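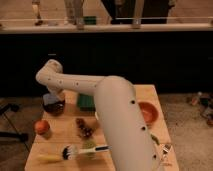

Druso mailer box spec sheets — README

Version notes are at the bottom. If you only need a die line, go straight to the Files section.

What is in this folder

Spec sheets and flat drawings for the Druso range of corrugated mailer boxes, made by Muken at the Brumilstead plant. The range is one-piece, self-locking, with a tuck front and dust flaps. No glue or tape is needed to put a box together, although some customers add a peel strip so the parcel can be sealed for posting.

The sheets are for customers, their designers, and anyone at Muken who quotes on custom sizes. They replace the old PDF catalogue, which had the inside and outside measurements mixed up on several pages.

Files

sizes.csv — one row per stock size
dielines/ — flat drawings, one per size, in PDF and SVG
print/ — notes on ink colours and safe areas
inserts/ — drawings for the Coutinho divider inserts
changes.txt — what was altered and who altered it

Columns in sizes.csv

code: the stock code. DR for a plain box, DRP for a box with a peel strip.
length_in, width_in, height_in: inside measurements in millimetres, taken with the box made up and closed.
length_out, width_out, height_out: outside measurements in millimetres. Use these for working out postage and pallets.
flute: E or B. E is thinner and prints better. B is stiffer and suits heavier goods.
liner: white or kraft. This is the outside face only. The inside is kraft on every stock size.
pack_qty: boxes per bundle, packed flat.
insert_code: the matching Coutinho insert, or blank if there isn't one.

Blank cells mean the value doesn't apply. They don't mean zero, so please don't fill them in.

Print notes

Stock boxes can be printed in one or two colours by flexo. The minimum run is 1000 boxes per design. Full colour is done by litho lamination on E flute only, and takes longer to quote because the sheets are printed off site.

Keep all text and logos at least 5 mm from any crease or cut edge. Solid colour may run across a crease, but expect it to crack a little on kraft. Ink looks darker on kraft than on white, and pale greys and yellows can all but disappear. Ask for a printed sample before you approve artwork in those colours.

The die lines use separate layers for cut, crease and perforation. Leave these layers where they are and put your artwork on the layer named ART. Files that come back with the layers merged have to be redrawn, and the time is charged.

Custom sizes

Any size can be cut as long as the flat blank is no wider than 700 mm. Anything wider goes on the other press and needs its own quote. Send inside measurements and the weight of the packed goods. If the goods are fragile, say so, and send one along if you can spare it.

Known problems

The insert drawings were traced from older tooling and haven't all been checked against a cut sample. Check the fit before you order a full run.
Outside heights for the DRP boxes don't include the thickness of the strip.
Some SVG files open at the wrong scale in older drawing programs. The PDF is the one to trust.

Version notes

The May update added 11 sizes and corrected the outside widths on the B flute boxes. Gunārs Dzene measured the samples. Welington Rangel redrew the die lines and looks after this folder, so send corrections to him, with the stock code and the file name.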